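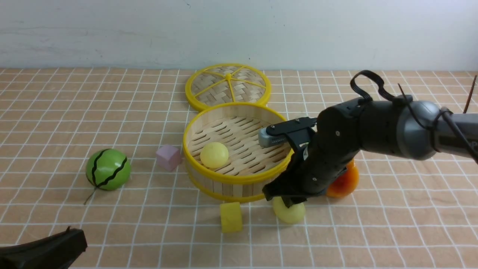
Fasico am Übungstisch in der Offenen Werkstatt Fimholm: Der Greifer arbeitet vor dem Bambusdämpfer, ein gelber Ball liegt schon im Korb.

Roboterarm aus der Gemeinschaftswerkstatt: Offene Werkstatt Fimholm stellt im Oktober ihr Projekt Fasico vor

Fimholm. Ein Roboterarm, der abends und an freien Nachmittagen zwischen Drehbank und Lötplatz entstanden ist, räumt inzwischen Spielzeugobst und Bälle in einen Bambuskorb. Im Oktober zeigt die Offene Werkstatt Fimholm das Ergebnis zum ersten Mal öffentlich und veröffentlicht zugleich die Bauunterlagen: Zeichnungen, Stückliste, Verkabelungsplan und die Software samt allen Notizen, auch den peinlichen. Wer möchte, kann den Arm zu Hause nachbauen oder sich in der Werkstatt einen Platz am Tisch reservieren.

Angefangen hat Fasico vor 13 Monaten mit einer Kiste gebrauchter Motoren. Die Metallbaufirma Texier, gleich nebenan im Satstead-Hof, räumte ihr Lager und fragte, ob in der Werkstatt jemand etwas damit anfangen könne. Kourosh Moradi trug die Kiste noch am selben Abend herüber und hatte bis Mitternacht die ersten Motoren am Laufen. Zwei davon stecken bis heute im Arm, der Rest wurde im Laufe der Zeit gegen kräftigere ausgetauscht.

„Ich wollte einfach sehen, ob sich das dreht“, sagt Moradi. „Dann drehte es sich, und natürlich will man dann, dass es auch etwas greift. Und wenn es greift, soll es das Ding bitte auch irgendwo hinlegen, wo es hingehört. So kommt man zu einem Roboterarm!“

Vom Wackelkandidaten zum Küchenhelfer im Übungsbetrieb

Die Gelenke der ersten Version hatten so viel Spiel, dass der Greifer beim Anhalten nachschwang. Josiane Lemaire hat die Lagerung des Handgelenks deshalb komplett neu gezeichnet, Texier hat die Teile gefräst. Seitdem steht der Arm ruhig genug, um einen Ball von oben anzufahren, ohne ihn vom Tisch zu schubsen. Die Kabel laufen außen am Gelenkgehäuse entlang und sind mit Bändern festgezurrt. Schön ist das nach Ansicht der Gruppe nur bedingt, aber man kommt im Fehlerfall sofort an jeden Stecker heran, und davon gab es im Frühjahr reichlich.

Oben auf dem Handgelenk sitzt ein graues Kameramodul an einem schwarzen Halter. Auch dieser Halter hat eine Vorgeschichte: Der erste war zu weich und zitterte bei jeder Bewegung mit, der zweite verdeckte den Blick auf die Finger. Der jetzige ist kürzer und lässt sich mit einem einzigen Schlüssel lösen, wenn die Kamera neu ausgerichtet werden muss.

Geübt wird an einem Tisch mit pfirsichfarbenem Tuch und weißem Gittermuster. Das Muster gefällt der Gruppe inzwischen so gut, dass sie es für die öffentliche Vorstellung behalten will. Auf dem Tuch liegen Dinge, an denen sich ein Greifer ordentlich abmühen kann: eine Spielzeug-Wassermelone mit dunklen Streifen, ein kleiner Würfel in hellem Rosalila, ein gelber Zylinder, glatte Bälle. Als Ziel dient der offene Dämpfkorb aus Bambus mit seinen gelben Rändern, der Deckel liegt dahinter.

Gerade die Bälle haben es in sich. Ein Würfel bleibt liegen, wenn man ihn ungeschickt anstößt. Ein Ball rollt davon, und wer ihn von der Seite packen will, schiebt ihn gern einmal quer über den Tisch. Die Gruppe lässt den Greifer deshalb senkrecht herunterkommen und erst kurz vor dem Kontakt langsamer werden. Auch der Korbrand will berücksichtigt sein: Der Arm muss hoch genug darüber hinweg, darf den Ball aber nicht aus großer Höhe fallen lassen, sonst springt er wieder heraus.

Gelernt wird durch Vormachen

Gesteuert wird Fasico in der Übungsphase von Hand. Eine Person führt die Bewegung vor, die Werkstattsoftware zeichnet sie zusammen mit dem Kamerabild auf, und aus vielen solcher Durchgänge lernt der Arm, die Aufgabe selbst auszuführen. 80 Durchgänge hat die Gruppe allein für die Aufgabe „Ball in den Korb“ aufgenommen. Eetu Keskinen, von dem der größte Teil der Software stammt, hat die Aufnahmen Abend für Abend durchgesehen und aussortiert, was zu hastig oder zu zögerlich geraten war. Übrig blieben 34, und mit diesen wurde der Arm deutlich sicherer als mit dem gesamten Material.

„Das hat mich wirklich gefreut, denn ich hatte mit dem Gegenteil gerechnet“, sagt Keskinen. „Wir haben am Anfang alles hineingeworfen, was wir hatten. Der Arm hat sich dann genau unsere Unsicherheiten abgeschaut, jedes kleine Stocken über dem Tisch. Jetzt führen wir ruhiger vor, und man sieht es ihm an.“

Fehlerfrei ist das Projekt keineswegs. Abendlicht vom Fenster bringt die Bilderkennung noch immer durcheinander, und wenn jemand den Korb auch nur eine Handbreit verschiebt, zögert der Arm merklich. Größere Gegenstände greift er ungern. Bei den Vorführungen dürfen Besucherinnen und Besucher den Tisch trotzdem nach Lust und Laune umbauen – die Gruppe ist selbst gespannt, was dabei herauskommt.

Eine Werkstatt, in der man fragen darf

Die Offene Werkstatt Fimholm liegt im Erdgeschoss des Satstead-Hofs und teilt sich den Hofeingang mit Texier. Gearbeitet wird dort an Fahrrädern, Lautsprechern, Möbeln und seit Fasico auffallend oft an allem, was einen Motor hat. Bjartur Bundgaard kam ursprünglich, um einen Stuhl zu leimen. Inzwischen hat er die Bauanleitung geschrieben und dafür den gesamten Arm einmal zerlegt und nach seinem eigenen Text wieder zusammengesetzt. Dabei fehlten in der Anleitung ein Zwischenring und der Hinweis, das Kabel vor dem Verschrauben durch das Gehäuse zu fädeln. Beides steht jetzt drin, fett gedruckt.

Vorkenntnisse in Robotik setzt die Anleitung nicht voraus. Wer löten und mit einem Innensechskantschlüssel umgehen kann, kommt durch die mechanischen Kapitel. Für die Software ist etwas Geduld nötig, und wer stecken bleibt, bekommt am offenen Abend Hilfe. Für das Fräsen der Handgelenkteile nennt die Anleitung zusätzlich eine Variante aus dem 3D-Drucker, die etwas schwerer ausfällt, sich im Dauertest aber gut gehalten hat.

„Bei uns sitzen Leute am Tisch, die noch nie eine Zeile programmiert haben, und nach einer Stunde diskutieren sie mit, aus welcher Richtung man eine Melone am besten anfährt“, sagt Loïc Chevalier, der die Werkstattabende leitet. „Genau dafür machen wir das hier. Ich bin unglaublich stolz auf die Gruppe.“

Vorstellung im Oktober

Bei der öffentlichen Vorstellung ist Fasico von 14 Uhr an im Betrieb zu sehen. Die Beteiligten erklären Mechanik, Elektronik und Software direkt am Gerät, und am Nebentisch können Interessierte ein Handgelenk selbst montieren. Kinder sind willkommen und dürfen unter Anleitung ebenfalls steuern. Um 17 Uhr führt Josiane Lemaire durch die Zeichnungen und erläutert, was sich zwischen der ersten und der heutigen Version geändert hat. Der Eintritt ist frei, eine Anmeldung ist nur für die Montageplätze erforderlich.

Für den Winter plant die Gruppe den nächsten Schritt: Fasico soll lernen, auch den Deckel auf den Dämpfkorb zu setzen. Die ersten Versuche von Hand laufen bereits. Der kleine Knopf in der Mitte des Deckels ist für den jetzigen Greifer allerdings knifflig, weshalb Lemaire schon an neuen Fingern zeichnet. Vorschläge nimmt sie gern entgegen.

Pressekontakt
Offene Werkstatt Fimholm
Loïc Chevalier
Satstead-Hof, Erdgeschoss, Eingang über den Hof

Medienvertreterinnen und Medienvertreter können den Arm nach Absprache auch vor der Vorstellung besichtigen. Die Bauunterlagen liegen in der Werkstatt zur Ansicht aus.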